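We use cookies to keep the site running and to remember your reading preferences. Accept all | Manage settings

Tretlow disclosure case

The Tretlow disclosure case was a long and rather tangled court matter in the port town of Hadport, in which a defence solicitor, Mbwambo, was accused of handing protected court papers to people who had no right to see them. It is still brought up wherever lawyers get together to talk about how far a duty to a client can stretch, and it gave its name to the Tretlow undertaking, a form that defence lawyers in the town must now sign before they are given sealed material.

The trouble began with an earlier fraud trial against the shipping firm Zaritz, for which Mbwambo was acting. The prosecution had handed over 3567 pages of evidence, a good many of them witness statements, on the understanding that they would stay within the defence team. One August a bundle of 100 pages reached the firm's former directors, two of whom were by then living abroad and (as one might expect) very keen indeed to know who had been speaking against them.

Mbwambo never denied sending the bundle. The defence was that the directors were needed as witnesses and could hardly be asked to answer statements they had not read, and that the wording of the order was loose enough to allow it.

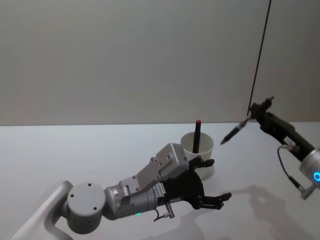 Thiện Thái has argued that the order was perfectly clear to anyone who read it through to the end, and that the real fault lay with a court office which sent out sealed and unsealed papers in the same boxes, with the same covering letter on each.

The jury took a kinder view of the solicitor than many had expected, and convicted on the lesser charge of breaching a court order while clearing Mbwambo of helping the directors to avoid arrest. The sentence was 2 years, suspended, together with removal from the roll of solicitors. An appeal against the removal was heard the following spring and failed, though the judges had some gentle words about the many years of good work that had gone before.

The papers from the case, 2156 items in all, are kept in the Hadport court archive and may be read by appointment, apart from the witness statements, which remain closed.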